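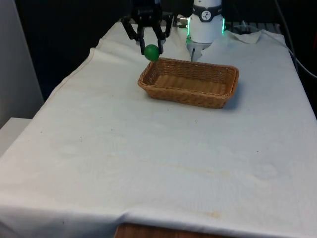
Seketby Basket Weavers: your questions answered

We get a lot of emails between one workshop and the next, and many of them ask the same things, so we've gathered our answers on one page. If yours isn't covered, write to us. We love talking about willow and will probably answer at greater length than you wanted!

I've never made anything with my hands. Can I still come?

Yes, please do! Most people who turn up to a beginners' day have never held a willow rod. You'll start with a round base, which is the fiddliest bit of the whole basket, and we go slowly through it together. By lunch you'll be weaving up the sides and wondering where the morning went. First baskets lean a bit. Mine still lives by the back door with onions in it and I wouldn't swap it for anything.

What will I make?

On the beginners' day, a round shopping basket or a bread basket, your choice. Rectangular baskets come later, on the two-day course, as they need a frame or a screw block to hold the base sticks and the corners take some learning. People often ask to jump straight to a log basket. We'd gently steer you to the round one first, and then you can go as big as you like.

Do I need to bring tools?

No. We lend you a bodkin, a rapping iron, secateurs and a knife for the day. If you catch the bug and want your own, begin with decent secateurs and a bodkin and see how far you get. An old screwdriver filed to a smooth point makes a perfectly good bodkin, and a flat bit of heavy metal will do for knocking the weave down.

What should I wear?

Old clothes, flat shoes and a jumper you don't mind getting damp. Soaked willow drips, and you'll have it across your lap for a good part of the day. Tie long hair back (the rods whip about when you're turning down a border). Rings are best left at home.

Where does your willow come from?

Most of it from our own beds down at Usgate, where we grow 18 varieties. The colours in winter are glorious: purples, mustardy yellows, a green that goes almost black once it dries. We cut after the leaves drop and before the sap rises, then bundle the rods by length and stand them in the barn. In a good year we cut 3,000 rods before we've even started on the tall stuff at the far end. When we run short we buy in from Morin, a small grower along the valley.

What's the difference between brown, buff and white willow?

They're all the same plant! Brown willow has been dried with its bark on, so it can be any colour the bark happens to be. Buff willow is boiled with the bark on and then stripped, and the tannins turn it that warm tan shade. White willow is stripped without boiling, in spring, when the sap is up and the bark slides off. Buff is kindest for beginners because it soaks quickly and has an even, smooth feel in the hand.

How long should I soak it?

It depends on the willow and how cold your water is. Buff and white want an hour or two for the shorter lengths. Brown takes far longer, and the old rule of a day for every foot of rod is a good place to begin. After soaking, wrap everything in a damp towel or blanket and leave it overnight, which we call mellowing. Bend a thick end round your thumb as a test. If it creaks or cracks, back in it goes.

A bath is fine for soaking, by the way. A length of drainpipe with one end blocked is even better and your family will thank you.

My willow has gone slimy. Have I ruined it?

Probably not. A slight slip on the surface washes off under the tap. Buff and white left too long in water, or wrapped wet for several days in warm weather, can turn grey and smell sour, and by then it has usually lost its strength. Soak only what you'll use. Leftovers can be dried out and soaked once more, but after that put them on the compost or in the kindling box.

Can I use willow from my garden?

You can! Cut it in winter, pick the straightest one-year shoots with no side branches, and let it dry for a few weeks so that it shrinks before you weave with it. Basket made from fresh-cut rods looks lovely on the day and goes loose and rattly by spring. Dogwood is gorgeous too, and so are hazel, ivy and bramble (with thick gloves for the thorns). Weeping willow is generally too brittle, sorry.

How do I look after a finished basket?

Use it, that's the main thing. Keep it away from radiators and out of damp sheds. Brush dust out of the weave with an old, dry paintbrush. Once or twice a year, give it a quick rinse in cool water and let it dry somewhere airy, which stops the rods getting brittle. Don't varnish it. If you see tiny round holes and fine powder, that's woodworm: seal the basket in a bag and put it in the freezer for a fortnight.

Can you mend my old basket?

Often, yes. New handles and broken borders are our favourite jobs. Bring it along on a Tuesday, when the workshop is open for drop-ins, and we'll have a look. We can't always match the colour, as old willow darkens beautifully over the years and new willow simply hasn't had the time. Cane seats we pass on to the menders at Viltico, who are much better at them than we are.

How much does a day cost, and what's included?

The beginners' day is £75. That covers all your willow, loan of tools, tea and coffee, and soup at lunch. There's a deposit of £25 when you book and you pay the rest on the day. If you need to cancel, let us know two weeks ahead and we'll move you to another date.

Can children come?

From twelve up, with a grown-up who is also weaving. For younger ones we run shorter sessions in August, making willow fish and dragonflies. They last an hour and a half and get very noisy and we adore them.

How do I find you?

We're behind the old creamery in Seketby. Turn in at the green gate and park on the grass to the left. The nearest bus stop is a 30-minute walk away, so tell us if you're coming by bus and someone can usually pick you up. Doors open at half past nine and the kettle will be on.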